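About Plernness

41 shares
6 comments

Plernness collects demonstrations for companies and university groups that teach robots to work with their arms and hands. Our clients build the learning systems. We supply the examples those systems learn from, recorded by trained operators, checked by a second person, and delivered with written notes on every session.

The company was founded in Hakgate by former staff of a kitchen equipment supplier and a group of engineers who had worked on warehouse automation. Its first contract called for 220 demonstrations of a single task. We now deliver sets of 2000 or more, most of them covering household and food service work: clearing plates, sorting dishes, moving soft items from one surface to another, wiping, stacking and setting out.

Our Work

Every project begins with a task sheet agreed with the client. The sheet names the objects to be used, the permitted starting positions, the point at which the task is considered finished, and the errors that must be kept in the record. An operator then guides the arms through the task from start to finish. Each complete run is called an episode and is stored with its own number.

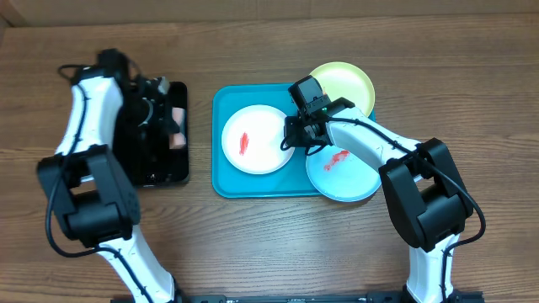

Variation is planned before recording starts. A system that has only been shown one plate in one spot will learn very little about plates, and our planners therefore draw up a schedule of changes for each set. Dishes are moved, exchanged or turned. Colors are mixed. Food items are placed in different positions, and dishes are presented both clean and soiled. The schedule is followed in order, and any departure from it is entered in the session log.

Failed attempts are handled according to the client's wishes. Where an item is dropped or a grip is missed, the operator may be asked to recover and continue, and the episode is marked accordingly. Several of our clients have found these recoveries as useful as the clean runs, and we recommend that a portion of them be kept in any large set.

Our Operators

Plernness employs 14 full-time operators at the Hakgate site. New operators complete a training course of 3 weeks before their episodes are accepted for delivery. The course covers safe use of the equipment, steady pacing, two-arm coordination and the writing of session notes. Operators work in short blocks with scheduled breaks, as tired hands produce uneven motion, and uneven motion is passed on to whatever learns from it.

Two-arm tasks receive particular attention. An operator must decide which arm leads, when the second should approach, and how close the two may come while sharing a small space such as a single dish.

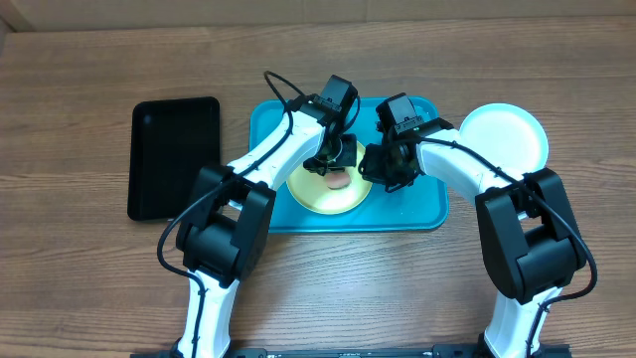 Operators are assessed every May and may apply to become reviewers after one full year of service. Reviewers watch each episode in full, compare it with the task sheet and either accept it, return it for correction of the notes, or remove it from the set. A reviewer may not assess his or her own recordings.

Quality and Records

All sets are prepared in Kadico, the record system developed by our own engineers. Kadico keeps the task sheet, the episode, the operator's notes and the reviewer's decision together, so that a client who has a concern about one episode can see how it was made and who approved it. Operators appear in these records by staff number only.

Recordings belong to the client and are not reused in other projects without written consent. Copies held at Hakgate are deleted on the date given in the contract.

Partners

Since July 2020 Plernness has worked with Rampersad, a maker of work tables and mounting hardware, on the layout of our recording stations. Under this arrangement Rampersad also services the stations and supplies matching tables to clients who wish to repeat our tasks at their own sites.

Working With Us

Inquiries are welcome from companies, schools and research groups of any size. We ask that a first request include a short description of the task, the type of arm in use and the number of episodes needed. Trial sets are available on request, and visits to the Hakgate site may be arranged through the front office.

Share this page
41 shares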